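Irstead Building Forum > Interiors and Fit-Out > White hall with mezzanine, what to do about glare and the curved wall

plankandpin
Posted 11 November 2024

We are looking at taking the ground floor of the hall on Pevard Street for a furniture showroom. The landlord says we can keep the curved partition or take it out at our own cost. I would like opinions before I sign.

Two views looking up from the ground floor.

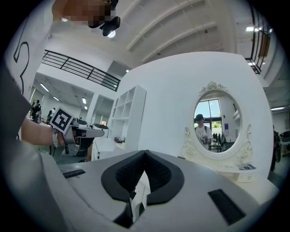
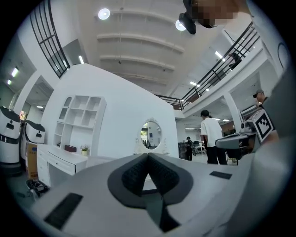 What I need to decide

1. Keep or remove the curved wall.
2. Whether the white ceiling needs anything done to it.
3. Lighting. My partner wants to replace all of it and I don't.

The lease covers 1817 square feet on the ground floor. The mezzanine is shared and we have no say over the railings.

gable_end
Keep the wall. You are selling furniture and you need something to stand it against. A big open hall makes every piece look small. The white vanity mirror with the scrolled frame works where it is because it has a wall behind it. Put the same mirror out in the middle of the floor and people will walk past it.

tworoomsup
I disagree. White mirror, white wall, white shelves, white ceiling. The carving on that frame is the best thing about it and it gets lost. If the wall stays, paint it. A mid gray or a dull green would do.

plankandpin
The lease says I can paint the partition but not the ceiling or anything on the mezzanine. I should have put that in the first post.

gable_end
Then paint the partition and leave the rest alone. The black railings already give you enough contrast higher up.

Mullero_Joinery
Find out how the wall is fixed before anyone talks about removing it. We took out a curved partition two years ago that was supposed to be freestanding and it was screwed through the floor finish every foot or so. Removal was a day. Patching the floor was a week. Ask the landlord for drawings, and if there are none, get someone to open up a small section at the bottom.

Curved work also costs more to put back if you change your mind. I would keep it for the first year.

stillsanding
On the lights. I had a shop under a mezzanine for a while and the trouble was that the part under the slab was lit completely differently from the tall part. You have rectangular fittings low down and round ones up in the ceiling, so check if they are the same color temperature. Ours were not, and oak looked yellow on one side of the shop and gray on the other. Changing the lamps fixed most of it.

plankandpin
Good point. I will take a couple of wood samples with me on the next visit. Does anyone know what it costs to get at the high ones?

stillsanding
We paid 1080 for two days of lift hire with an operator. Do all of them in one go, even the ones that still work.

tworoomsup
And ask who pays for that. If the mezzanine is shared, the high ceiling lights may be shared too.

Ramasamy_Interiors
I would also look at the shelving. The tall open unit with the square cubbies is fine for small stock, but it reads as storage if it's left mostly bare. Either fill it or move it out of the main view. We usually put lamps and ceramics in units like that and leave one cubby in four clear.

As for the ceiling, I would leave it. Those curved beams are a good feature and people do look up.

gable_end
Agree on the ceiling. One cubby in four is too many for me, but that's taste.

Mullero_Joinery
Sound is the other thing. High hard ceiling, hard walls. Rugs and upholstery will help – if you are selling mostly tables and cabinets you will notice the echo. Go in and clap before you sign.

plankandpin
Went back this afternoon and clapped. There is an echo, but it's shorter near the partition, so that is one more vote for keeping it. The landlord is looking for the drawings. I am going to price paint for the wall and new lamps, and leave the ceiling alone. My partner still wants track lighting.

tworoomsup
Get the color sample up at full height before you buy the paint. It will look lighter up there than it does on the card.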